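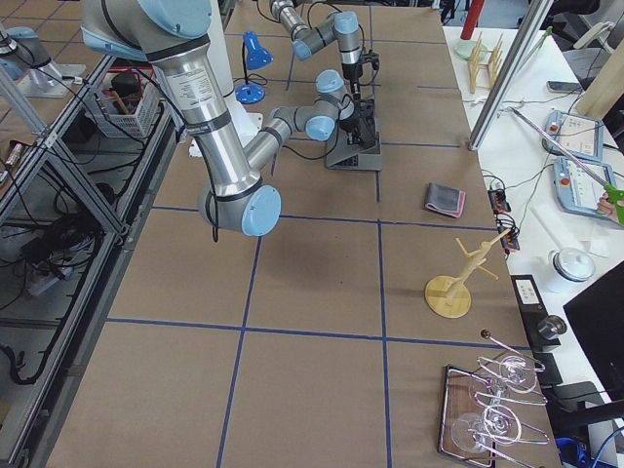
3.2 Inkubation und Auslesung der Reporterzellen

Für alle Versuche wurde der Stamm Sevholm verwendet, der das Plasmid mit dem zweistufigen Genschalter trägt. Die Kulturen wuchsen über Nacht und wurden danach auf 400 µl pro Vertiefung verdünnt. Nach Zugabe des Induktors haben wir die Fluoreszenz alle fünf Minuten gemessen, insgesamt 90 Minuten lang. Jede Konzentration wurde in drei unabhängigen Ansätzen geprüft. Die Rohdaten wurden mit dem Programm Skusden normalisiert, wobei das Signal des leeren Plasmids abgezogen wurde.

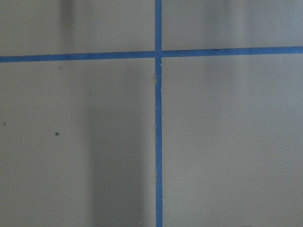 Abb. 5: Arbeitsfläche mit Klebeband.

Die Antwort des Schalters lässt sich in vier Bereiche einteilen, je nachdem, ob die beiden Induktoren unter oder über ihrer Schwelle liegen. Man kann sich die Schwellen vorstellen wie die zwei blauen Bänder in Abb. 5, die sich kreuzen und die graue Fläche in vier Felder teilen. Nur wenn beide Schwellen überschritten sind, wird das Reportergen deutlich abgelesen. In den anderen Bereichen blieb das Signal nahe am Hintergrund.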